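Day one of the produce sorting project for our robotics club and I'm already way too happy about it!

The task we picked: fruit and veg go from the tablecloth into the red box lid. We show it by hand with the grippers, over and over, and then train a policy on the recordings.
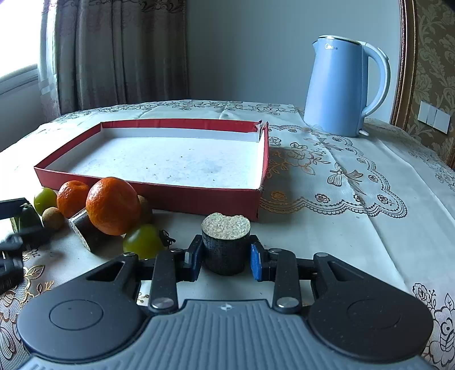
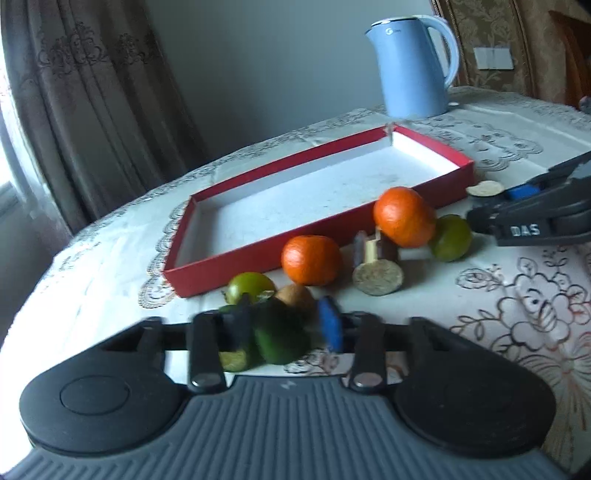 Grippers, red lid, and a lot of orange. The kettle stays too, it counts as background.

Our team name is Ustisen, by the way. Long story, involves a typo on the sign-up form.

Round shapes were the part I worried about most. You come in a bit too fast and they just scoot away from you — so we practice closing slowly, and it feels great when you get it.

The goal for the term is 1003 clean demos. We're at 854 if you include last term's block stacking, which Nurhan Ertürk says we can't (boo). She's our advisor, so okay, fine.

Next up is two people working the same table without bumping elbows. Nurhan wants 6 of us trained on it by August and so far we have 5.

Also I labeled files until my eyes crossed and would happily do it again tomorrow. If you're at school and you like this stuff, come find us after 4!

Somebody please bring more mandarins though. People keep eating the spares.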